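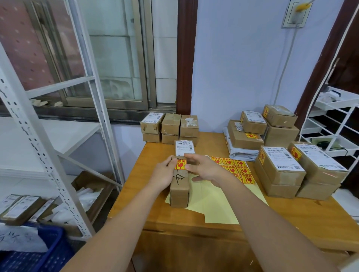

3 min read

29th September, packing desk

Fragile stickers day! I know it's silly to be this pleased about a sheet of labels, but the yellow and red ones came in and they are so much better than writing FRAGILE in marker four times and hoping somebody reads English at the other end. Broken glass symbol, big, red, done. Anyone can read that.

I cleared the desk before starting (well, I moved the finished pile to the back and the right-hand side, which counts) and put paper sheets down over the front. Satish asked why bother with paper. The varnish on this desk grabs tape, Satish! Also if a sticker goes wrong it peels off the paper and I don't spend ten minutes picking at the desktop with a fingernail.

What worked today, writing it down before I forget:

Stand the small tall boxes on end to sticker them. Lying flat they slide, and the sticker goes on crooked. On end you can wrap one hand around the side and press with the other.

Press from the middle of the sticker out to the edges, then go over the top edge again with your fingertips. The top edge is always the one that lifts. I left one overnight on a test box last week and it had curled by the morning, and that was the only edge I'd been lazy about.

Keep the sticker sheet right next to the box, on the right if you're right-handed. I had it on the shelf to begin with and it was all reaching and no sticking.

Marker first, sticker second. Marker over the glossy surface smears, I have the thumb to prove it.

Shipping label gets a face to itself if there's any way to manage it. Baiba had a parcel come back in January with the fragile sticker over the end of the barcode, and it took us ages to work out what was wrong. On the really small boxes I put the label on top and the sticker on the front or the end.

Stacking: two high on the desk and that's plenty. Three looked fine until I bumped the leg with my knee. Bigger box underneath, label side up, so whoever does the scanning can go along the tops without lifting everything. The mailing bags are a pain in any stack, they slump, so I'd like a crate for those. Onni says there's one under the bench at Nodgate that isn't being used. Onni, please bring it!

Tape: the Wundirus roll is lovely, tears straight, hardly any noise. The old one I'm keeping for inner boxes only. Vasilică wants to try the paper tape from Pîrvu and I'm all for it, though I'd want to see it on a heavy box before we order a lot.

Order 258 is the odd one, double boxed, so don't panic if the weight on the sheet looks high. I weighed it twice. Order 1162 still needs its customs slip from Cornel and shouldn't go anywhere until it has one.

Still to do: more backing paper, a new black marker (this one is going gray), ask Biltach if the sticker sheets come in a smaller size for the tiny boxes. Pickup is at 2, and the kettle is going on before that.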